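Trikberg Level Tabletop, White

Home / Furniture / Tabletops / Level series

Item 624
In stock, ships in 2 parcels (top and leg set)

The Level is a plain white tabletop for home offices, craft rooms and classrooms. It comes as a flat rectangular panel with straight edges and no cutouts, and it fits every Trikberg leg set as well as the Tully trestles. The surface has a low-sheen finish that cuts down on glare from ceiling lights and desk lamps.

The top is made at our Prirnata plant and is packed with corner guards and a foam sheet on both faces. Please keep the packaging until you have checked the surface in daylight. Marks reported after the legs have been fitted are handled under the regular warranty and may take longer to settle.
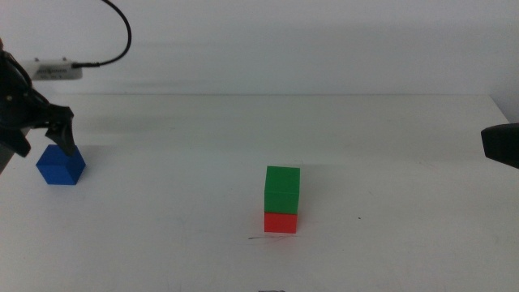
Can I drill my own holes for a different leg set?

You can, as long as the holes go in from the underside and stop well short of the top face. Use the paper template in the leg set box and put tape on the drill bit to mark the depth. Holes you drill yourself don't affect the warranty on the surface, but we can't take the top back once it has been drilled.

Size and load

Width: 1,000 mm
Depth: 60 cm
Recommended load: see the sheet for your leg set
Edges: straight, sealed on all four sides
Underside: pre-drilled for Trikberg legs
Color: white only

Care

Wipe with a soft cloth and a little dish soap in warm water, then dry. Ballpoint ink and crayon usually come off with rubbing alcohol. Don't use scouring powder, steel wool or the rough side of a sponge. Hot pans need a trivet. Permanent marker should be treated the same day.

If the top stands near a radiator, leave a hand's width between them.
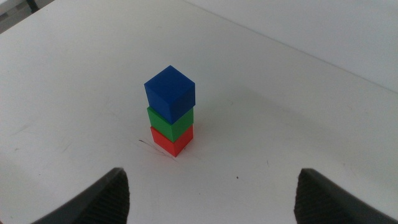
Level tabletop in white, with stacked cubes.

What's in the box

Tabletop panel
Screws for Trikberg legs
Four felt pads
Care card

Legs, trestles and cable trays are sold separately. The Tully trestles need no screws, and the top simply rests on them. Adjust the feet on uneven floors before you put any weight on the table.

Shipping and returns

Orders placed before 2 p.m. leave the warehouse the same day. Unused tops can be returned in the original packaging. The second parcel sometimes arrives a day after the first, so check tracking on both numbers before contacting us.

Goes with: Tully trestle pair, Trikberg straight legs, Level cable tray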